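4.2 Wrist-view contact prediction

Our second result surprised us most. Drunis predicts fingertip contact from the wrist camera alone, with no force sensing, and it holds up far better than we had hoped!

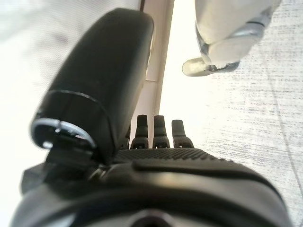 Self-occlusion was our main worry when we began labeling. The thumb hides so much of the workspace that Hajji first proposed masking it out. We kept it, and the model learned to use it: with the thumb raised in front of the far fingertips, its tip is a steady reference for depth. We trained on 213 clips, holding back 40 for testing.

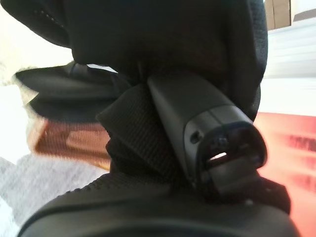 Soft goods are harder, and much more fun. Straps and fabric change shape as they are handled, so labels were drawn by two annotators and merged with the Primow tool - a slow job, but well worth it.
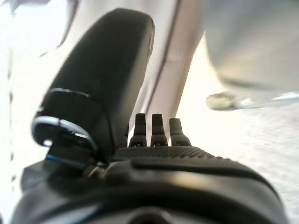
Figure 9. Wrist view with the thumb at left and the textured palm strip below the fingers.

Gains were largest where the background was bright and washed out, a case in which the Tornora baseline often lost the finger outline. We are keen to see how far this carries over to other hands.
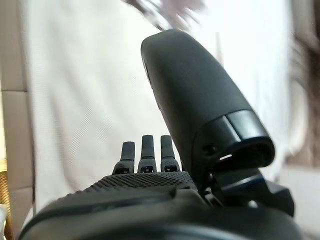 4.3 Ablations

Removing the thumb pixels hurt every variant we trained.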